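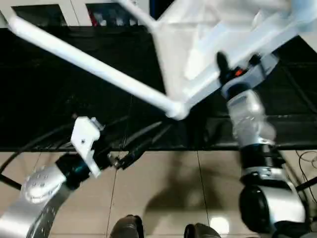
Munden floor glides, stick-on felt and screw-on, packs of 10 or 56. For chairs, stools, small tables, anything that gets dragged over a hard floor. Felt is 100 percent wool, dense, doesnt go flat in a week. Light plastic chairs on tubular legs with a rounded white foot take the smallest size, press on and leave overnight. Wood legs — use the screw-on.

Before you stick anything: wipe the foot with rubbing alcohol, let it dry. Dusty feet are the number one reason for returns. Old glue comes off with a hair dryer and a butter knife.

Colors: gray, black, oatmeal. Oatmeal back in stock since September. White is discontinued, please stop asking Zainab. 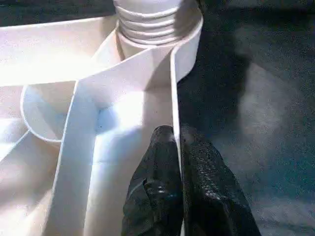 Curved white parts, ridged piece at the back.

Sizes go by the width of the foot, measure across the bottom, not the leg. Between two sizes, take the smaller. A glide that sticks out catches on rugs and peels.

Bulk box for schools and halls, 700 pieces, one size per box. Ships from the Dorkach warehouse, allow extra time. No mixed boxes, sorry.

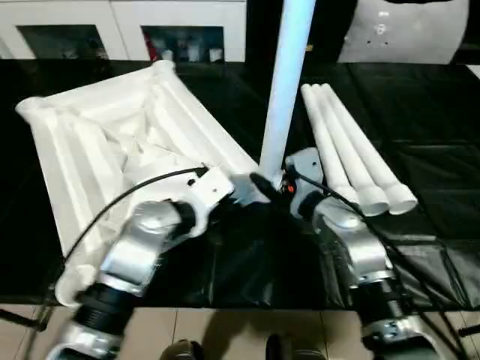
Page last changed: 2025-12-30

Returns — unopened packs only. Opened packs if the glue is bad, send a photo of the backing sheet. Questions on fit go to Zainab Okeke at the order desk, include the foot width and the type of flooor.

Also see: Relix rubber tips, Holanda caster cups.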